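Skarkance Solid Wood Worktop Table

Product code SK-60
Supplied by Staniforth Tables & Benches
Made to order
Finish: oiled or unfinished

Overview

The Skarkance is a rectangular table top in butcher-block construction, sold on its own or with a set of legs. It was drawn up for school kitchens, craft rooms and small cafés that wanted a flat, plain surface they could sand back and oil again after a few years of use. Many are bought for the home, mostly as kitchen tables and sewing tables.

The top is glued up from beech staves running the full length of the piece. We pick the staves for straight grain and reject any with loose knots. Colour varies from pale straw to a light honey brown and will deepen with age, more quickly in a room that gets direct sun. Small flecks in the surface are normal in beech and are not treated as a fault.

Sizes

The standard top is 60 cm deep and comes in three lengths: 90 cm, 120 cm and 150 cm. Other lengths can be cut at the workshop before finishing. Please give the finished size you want, not the size of the space, and leave a gap at each wall for the wood to move.

All tops have a small rounded edge on the upper side. A square edge can be had at no extra charge if you are butting two tops together — please say so when you order, as it can't be put back once the edge has been rounded.

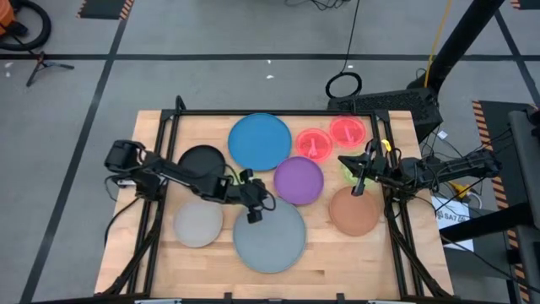

Light butcher-block top with plates in several colours.

Finish

Oiled tops leave us with 2 coats of Jinivance hardwax oil on all faces, including the underside. They are ready to use on arrival but should be treated gently for the first week. Wipe up spills, lift heavy things and don't drag them, and keep cloths and rubber mats off the surface until the oil has cured.

Unfinished tops are sanded and wrapped. They must be oiled or varnished on both sides before use. A top finished on the upper face only is likely to cup, and we can't accept it back if this happens.

Care

Wipe down with a damp cloth and a little washing-up liquid, then dry with a towel. Don't use bleach, scouring pads or steam cleaners. Hot pans need a trivet. Light scratches and water rings can be rubbed out along the grain with fine abrasive paper, followed by a thin coat of oil over the area. In a busy kitchen expect to re-oil twice a year. A sewing table may go two years or more.

Legs and fixings

Tops are supplied undrilled. If ordered with legs, they come with threaded inserts fitted and 20 bolts in a bag, along with the key. The Ukier steel leg set fits all three standard lengths and has adjustable feet for uneven floors. You can use your own base if it has slotted holes or expansion plates. Screwing the top down tight through round holes will stop it moving across its width and may split it.

The 150 cm top needs a centre rail if it is to carry anything heavy such as a stand mixer or an overlocker. The rail is listed under spare parts.

Delivery

Allow 9 working days for standard sizes and a further week for cut sizes. The workshop closes for part of July, and orders placed in that month go out after we reopen. Delivery is to the ground floor, by two people for the longest size. Leave the top flat in the room where it will be used for two days before fitting it, with the wrapping opened at both ends.

Returns

Standard sizes can be returned within 20 days if unused and in their packing. Cut sizes and tops with a square edge can't be returned unless faulty. Check the corners before signing for the parcel — damage in transit has to be reported by noon on the day after delivery.

Also in this range

Skarkance bench seat
Skarkance wall shelf
Ukier steel leg set, black or white
Jinivance hardwax oil, small tin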